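Guía de uso del armario modular Oment
Sección 7. Prendas de punto: preparación, doblado y guardado

Esta sección sustituye a la hoja suelta que venía dentro del cajón inferior. Aquella hoja prometía que el punto guardado en el módulo "se conserva como el primer día". No hemos encontrado ningún jersey que lo cumpla, ni en este armario ni en ningún otro. Lo que sigue sirve para que las prendas se deformen menos, se enganchen menos y no huelan a cerrado al sacarlas.

Se aplica a jerséis, chaquetas, bufandas, gorros y mantas de punto. Para camisas y pantalones, véase la sección 6. Para edredones, la sección 8, con la advertencia de que las medidas del estante alto que figuran allí están tomadas sin la puerta puesta.

7.1 Qué hace falta

- Una superficie lisa y más ancha que la prenda con las mangas abiertas. Una cama sirve si el colchón es firme.
- Un peine o cepillo para lana. La maquinilla quitapelusas es opcional (véase la nota en 7.2).
- Una aguja de ganchillo fina o una aguja lanera de punta roma.
- Las cajas Dreditz del módulo, con tapa, o cualquier caja de cartón limpia del mismo fondo.
- Papel de seda blanco, solo para prendas gruesas.

No hacen falta los separadores perfumados que se venden como accesorio. El olor a cedro es agradable, pero por sí solo no es una garantía contra la polilla, por mucho que lo sugiera el dibujo del envase.

7.2 Preparar la prenda

1. Lea la etiqueta de composición. Si la etiqueta ya no está, trate la prenda como si fuera lana.

2. Lave la prenda o, si está recién lavada, compruebe que esté seca del todo. Toque los puños, el cuello y las costuras bajo el brazo: son lo último en secarse. Ante la duda, déjela otra noche extendida.

3. Vacíe los bolsillos y cierre los botones. Las cremalleras se suben hasta arriba y se tapan con la propia prenda al doblar, para que los dientes no queden contra el tejido.

4. Revise los enganches a contraluz, por delante y por detrás. Un hilo suelto no se corta nunca. Páselo al revés con la aguja de ganchillo y reparta el hilo sobrante estirando suavemente los puntos vecinos.

5. Quite las bolas en las zonas de roce, peinando siempre en el mismo sentido y sin apretar.

Nota. La maquinilla quitapelusas deja la prenda muy presentable y también se lleva fibra. En un jersey grueso apenas importa. En uno fino, pasada todas las semanas, acaba por notarse en los codos. Úsela una vez al final del invierno y guárdela después.

Precaución. No pase la maquinilla sobre ochos, trenzas ni bordados. Las cuchillas no distinguen una bola de un punto en relieve.

7.3 Doblado

Hay quien dobla en tres, quien enrolla y quien jura que su método ahorra la mitad del espacio. Lo hemos probado con los mismos jerséis y la misma caja: enrollados ocupan prácticamente lo mismo, y los gruesos se desenrollan en cuanto se abre el cajón. El método siguiente se ha elegido por una razón modesta, y es que deja pocos pliegues y ninguno en el centro del pecho.

1. Extienda la prenda boca abajo y alísela con la palma, del centro hacia los lados. No tire del bajo ni de los puños para cuadrarla: el punto cede y luego no vuelve.

2. Lleve un costado hacia el centro de la espalda, con su manga. Doble la manga hacia abajo, paralela al costado.

3. Repita con el otro lado. Los dos costados deben tocarse o quedar muy cerca. Si se montan, la pila saldrá más alta por el medio y acabará volcando.

4. Suba el bajo hasta la mitad de la prenda y vuelva a doblar hasta el cuello.

5. Dé la vuelta al paquete. El cuello queda arriba y a la vista.

Para un ancho de estante de 26 cm, el paquete terminado debería medir lo mismo que el fondo de la caja pequeña. Con tallas grandes no sale a la primera. En ese caso, doble los costados un poco más hacia dentro y acepte que se monten algo.

Las bufandas se doblan a lo largo por la mitad y después en tramos iguales, con los flecos hacia dentro. Las mantas de punto, primero en cuatro y luego en tres. No anude nada. Tampoco use gomas, ni siquiera las anchas forradas de tela que incluye el juego de accesorios: dejan marca igual, solo que más ancha.

7.4 Por qué no en percha

El módulo trae una barra y es normal querer usarla. Para el punto, no. El peso de la prenda cuelga de los hombros y en pocas semanas aparecen los dos picos de siempre. Las perchas "antideformación" reparten mejor la carga, pero el cuerpo y las mangas siguen estirándose hacia abajo, y eso no lo arregla el ancho de la percha.

Si no le queda otro sitio, doble la prenda por la mitad a lo largo y apóyela sobre la barra horizontal de una percha de pantalón, con las mangas por encima. Sirve para unos días.

7.5 Llenado de las cajas

1. Coloque en el fondo las prendas más pesadas. Los gorros y las prendas de punto calado van arriba.

2. Alterne la posición del cuello en cada capa para que la pila quede nivelada.

3. En prendas gruesas, ponga una hoja de papel de seda dentro de cada pliegue. En las finas no aporta nada que hayamos podido apreciar.

4. Deje libre un espacio del grueso de una mano bajo la tapa. Si hay que apretar para cerrar, sobra una prenda.

5. Escriba el contenido en el frontal de la caja. El lápiz se borra bien en enero, cuando todo cambia de sitio.

Precaución. La caja Dreditz grande admite más peso del que aguanta la guía del estante superior. No ponga arriba una caja de más de 7 kg, aunque entre sin esfuerzo.

7.6 Coger y mover el punto sin engancharlo

La mayoría de los enganches que nos han consultado se produjeron al sacar la prenda del cajón. Anillos, pulseras, la corona de un reloj o una uña rota bastan.

1. Quítese anillos y pulseras antes de empezar.

2. Pase una media vieja por el interior del cajón. Si se engancha, hay una astilla o un tornillo que asoma. Líjelo o apriételo antes de meter nada.

3. Levante la prenda desde abajo, con la mano plana y los dedos juntos. No la saque pellizcando un solo punto de la superficie, sobre todo en tejidos flojos.

4. Si la prenda está en medio de la pila, retire primero las de encima. Tirar de ella como de un mantel estira el bajo y desordena todo lo demás. 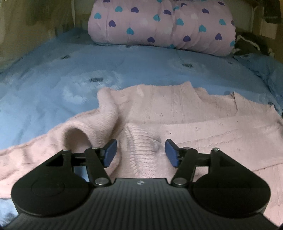
5. Una vez fuera, apoye la prenda extendida y deje que recupere la forma antes de juzgar los pliegues. Muchos se van solos en unas horas. Los que queden se tratan con vapor, sin apoyar la plancha.

Nota. Roel Hendriks, que revisó esta parte, propone guantes de algodón para el punto fino. Los probamos. Protegen de las uñas, pero con ellos cuesta notar un hilo suelto, así que los dejamos a criterio de cada uno.

7.7 Bolsas de vacío

El juego ampliado incluye bolsas de vacío Brandico. Para una mudanza o un viaje, cumplen. Para pasar el verano con lana dentro, tenemos reparos: la fibra sale aplastada, los pliegues quedan marcados y tarda en recuperar volumen. Si aun así las usa:

1. Meta solo prendas limpias y secas. La humedad que entre se queda dentro.
2. Aspire hasta que la bolsa pierda el aire sobrante y pare ahí. No busque el ladrillo rígido de la foto del catálogo.
3. Compruebe el cierre al día siguiente. Si la bolsa se ha hinchado, repase la cremallera con los dedos y repita una sola vez. Si vuelve a hincharse, descártela.
4. Abra las bolsas a mitad de temporada y airee el contenido.

7.8 Revisión

Saque las cajas una vez cada temporada, a plena luz del día. Sacuda las prendas al aire libre si puede y aspire las esquinas del cajón, incluida la ranura trasera, que es donde se acumula la pelusa.

Si encuentra agujeros pequeños de borde irregular, hilillos sedosos o capullos, separe de inmediato todo el contenido de esa caja. Lave lo que admita lavado. Lo demás puede ir al congelador en bolsa cerrada, siempre que alcance los 20 grados bajo cero y la prenda permanezca allí varios días. Un congelador de puerta pequeña que apenas hace hielo no es fiable para esto.

7.9 Problemas frecuentes

El jersey sale con una raya en el pecho. Se dobló boca arriba. Vapor suave y vuelta al punto 7.3.

La pila se inclina. Los cuellos están todos del mismo lado.

La prenda huele a cartón. La caja era nueva. Déjela abierta unos días; los ambientadores solo añaden otro olor.

El puño ha quedado flojo. Humedézcalo, recójalo con los dedos y déjelo secar en plano. Mejora en lana, muy poco en algodón y casi nada en acrílico.

La tapa no encaja. Compruebe que no sea la del módulo antiguo, que lleva grabada la referencia 1932 en la cara interior. Parece igual y no lo es. Las reclamaciones por tapas cambiadas las atiende Radek Halás, en el servicio de recambios, indicando la referencia de la caja y la de la tapa.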